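January, late, feet up at last

What a day! We got the glass table setup running before lunch and I barely sat down after that. The Kawaguchi folder stood at 3,486 episodes when I shut the laptop, and I keep grinning about it. Back in the fall I would have been happy with 100 in a week (and half of those I'd have thrown out for shaky starts).

I love the grasping episodes most. Glass is a pain for depth, all that glare, but the model has to meet it sooner or later and I want it to see plenty of it now, from the head camera, with both arms in view. 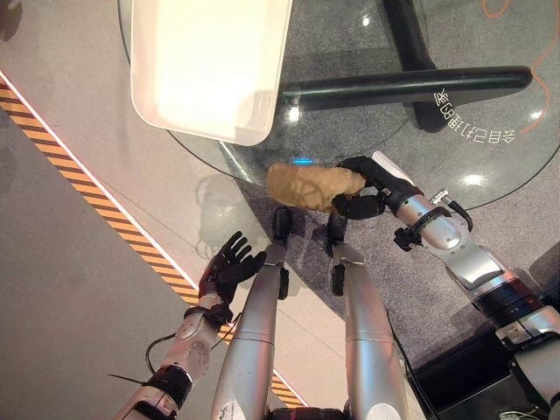
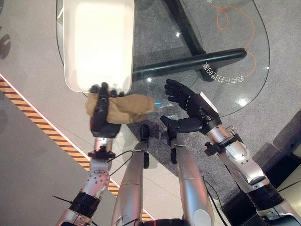

I spent the afternoon on labels. I've been tagging which hand does the holding, left or right, because the Rurnorwood set never did and it was murder to sort out later. It's slow going, but I put the radio on and got through 9 batches! Then I started a training run on Wolter, which should be done by morning if the fans behave.

Soft things next. I want towels, socks, a sponge, anything that changes shape when you squeeze it. Need to ask Carnusness for more disk space, and bring better shoes, my heels are killing me. Alarm is set for six so I can look at the loss curve before breakfast.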